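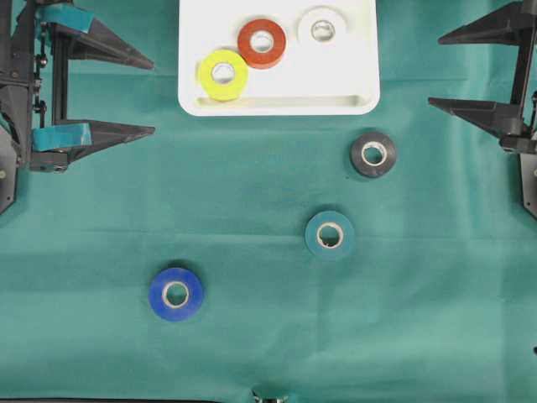

Drurnard to drop solvent adhesive from its packing tape

Tape maker Drurnard will stop using solvent-based adhesive in its carton sealing and color-coding tapes by September, the company told customers in a notice sent out on Monday. The change covers all widths and colors made at its Dukness plant. Masking and electrical tapes are not affected.

The affected products will move to a water-based acrylic adhesive. Drurnard has sold a water-based version of its clear tape for 4 years, but the colored grades stayed on the older formula. Pigment in the film made the new adhesive harder to anchor, and early trial rolls left residue on the back of the layer beneath when unwound at speed.

According to the notice, the problem was solved with a thin primer coat applied to the film before the adhesive goes on. The primer adds a drying step, and two of the plant's five coating lines have been lengthened to make room for it. The remaining lines will be converted one at a time so that stock can be kept up.

"The bond on recycled board is a little slower to build than with the old product," said Malou Eskildsen, technical manager at Drurnard. "Once it has had time to wet out, the holding strength is the same. Customers who stack cartons straight off the sealer should check their line before they switch over."

Recycled board has been a sore point for water-based tapes in general. Short fibers and surface dust reduce the contact area, and a cold carton slows the flow of the adhesive further. Drurnard advises storing rolls and cartons at the same temperature overnight before use and raising the pressure on the wipe-down roller where the machine allows it. Hand dispensers need no adjustment, although the tape should be rubbed down along its full length.

Bergmann, which distributes the tapes to warehouses and print shops, said it would sell through its present stock before taking the new rolls. Old and new product will carry different batch prefixes on the inside of the core. The company asked customers not to mix the two on a single automatic sealer, as the unwind tension differs and the brake has to be reset between them.

Prices will stay as they are until the changeover is complete. Orders of 2000 rolls or more can be placed for either version up to the end of August - after that only the water-based tape will be supplied. Shelf life is unchanged for rolls kept dry and out of direct sunlight.

Rival supplier Illard, which buys its coated film from outside, said it had no plans to change its own colored range. A spokesperson said demand for solvent-based tape remained steady among customers who pack in unheated buildings.

Drurnard will send sample rolls to account holders on request. Data sheets for the new grades, with peel and shear values on both virgin and recycled board, are to be issued with the first deliveries.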